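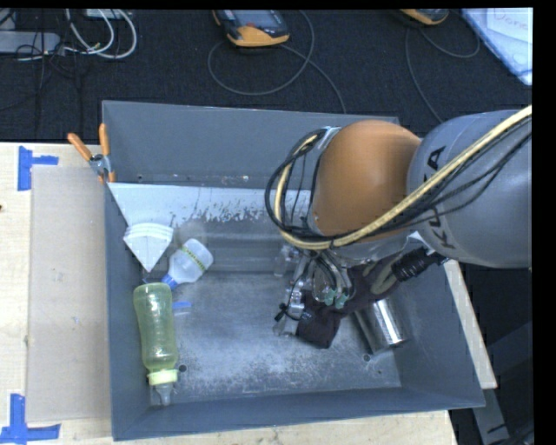

The grey bin, with the KUKA arm leaning in from the right.

I have been trying to make my grandmother's oat biscuits since October, and I am now 141 biscuits in. The recipe card says "flour, enough" and "bake until they look right", which was no doubt very clear to a woman who made them every week of her adult life.

My first batch used 300 grams of oats and came out as a single biscuit. I broke it up and called it granola. The second batch used the posh stoneground oats from the farm shop at Cistmont, and tasted the way I imagine a thatched roof does.

Then I blamed the butter. Gran bought hers from the dairy at Grornent, wrapped in plain paper, salty enough to make your eyes water. The dairy shut years ago, so I tried the Gerkudden one with the salt crystals in it - good on toast, sulky in a biscuit. It pools at the edges and leaves the middle dry. I have gone back to ordinary supermarket salted and added an extra pinch, and my mother, who is not generous in these matters, ate two.

The syrup is still a problem. The card asks for "a spoon", and I own the spoon, a huge bent thing that holds 40 grams if you're brave and rather less if you have a carpet. I've settled on one level spoon, warmed in a mug of hot water first.

Chilling the dough overnight helps as well. Gran would have thought this was showing off. She also kept the tin on top of the wardrobe, and I've started doing the same, mainly to keep it away from me after ten at night.

Next I'm trying her ginger loaf. The card for that one just says "as before".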